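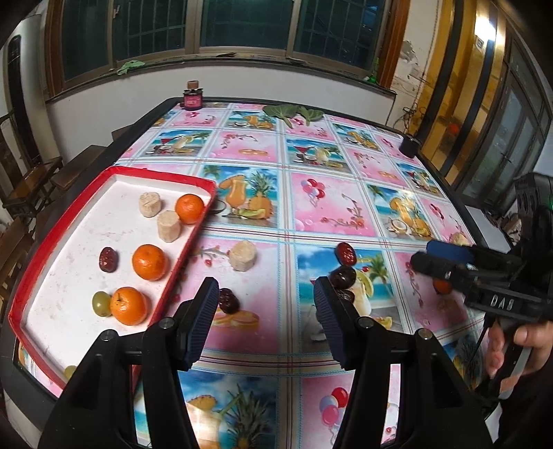
Kerslake Evening Classes
Food and the Home, Handout 4: Fruit in the diet

1. What counts as a portion
An adult portion of fresh fruit is 80 g. For larger fruit this is one piece: a banana, an apple, a pear. For small fruit it is two or more, such as two plums or two satsumas. Dried fruit is counted at 30 g, as most of the water has gone and the sugar is packed into less weight.

2. Working out energy
Multiply the weight in grams by the energy per 100 g, then divide by 100.
Worked case: a fruit salad weighs 200 g and the label gives 68 kcal per 100 g. The bowl supplies 136 kcal.
Try the same sum for a 217 g bowl at the same value. Keep one decimal place.

3. Fibre
Fibre is found in the skin, flesh and pith. Juicing removes most of it. Stewing softens it but leaves it in the pan.

4. Browning
Cut banana and apple darken when the flesh meets air. Lemon juice slows this down. Cut fruit should be covered and chilled.

For Wednesday
Bring one food label from home, with the table per 100 g still readable. Read section 5 of the course book, on storage.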